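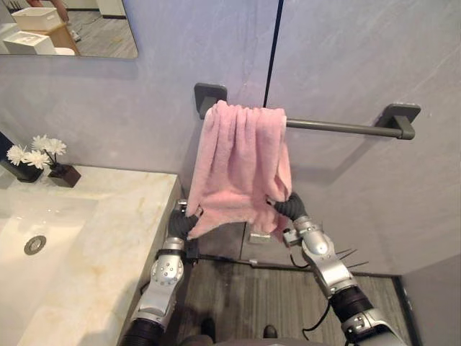
Two robot arms hold the bottom corners of a pink towel.

Home | Build Pages | Robot Words | Ask Us

How Does a Home-Built Robot Hold Things?

Brayan Quintero and Mahtab Shahbazi are building a robot called Ravow in a shared workshop. They started in April. Ravow has two arms, and each one ends in a gripper. A gripper does the job of a hand.

A towel is hard for a robot. It is soft, and its shape changes every time it is pulled. The fingers have to close on a corner and stay closed while the arm moves.

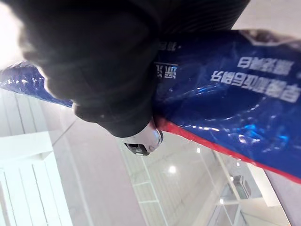
Shiny packages are hard in another way. Plastic film crinkles and throws back bright spots of light, so a camera can have trouble finding the edge. A small camera near the gripper gives the robot a closer look.

Mahtab writes the program that tells the fingers when to close. Brayan fixes the joints — the places where an arm bends. Ravow's list has 27 jobs on it so far. Hanging up a towel is number seven.

Contact Clutatov Kids | © Clutatov | Back to top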